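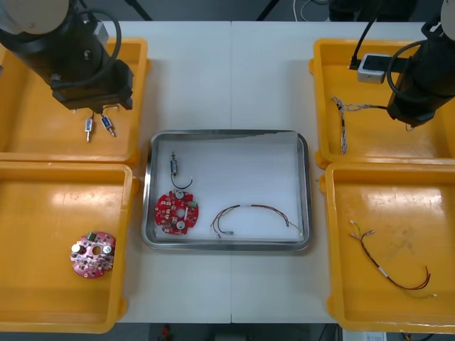

Parts in trays.

Home Feed Shop Plans Finishes Log in

1/ Every woodworking group I'm in is swooning over Provine, the new "one coat, done" hardwax oil. I bought a can. I have doubts.

2/ The label says full cure in 24 hours. My maple test board still felt gummy after 4 days, and my shop isn't cold.

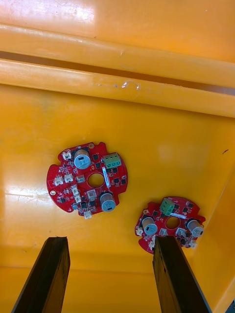
3/ THE WATER TEST

Left a wet glass on it overnight. White ring. Did the same on a Butkienė bench top I oiled back in July with plain old tung. No ring. 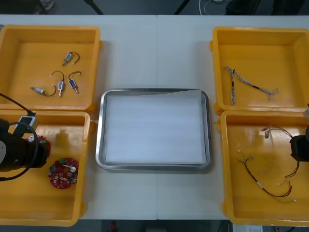

Yellow bins, steel tray in the middle.

4/ "But you have to sand to 2823 grit first." Who owns that paper? Cloklow sells it, sure, in the same bundle as the oil. Funny how that works.

5/ The Zuvurberg guild swears by it. They also got seven free cans.

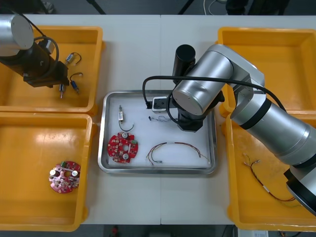 Two arms, four bins.

6/ I'll try a second board in walnut. If it's dry by 7 tomorrow night I'll say so. Not holding my breath.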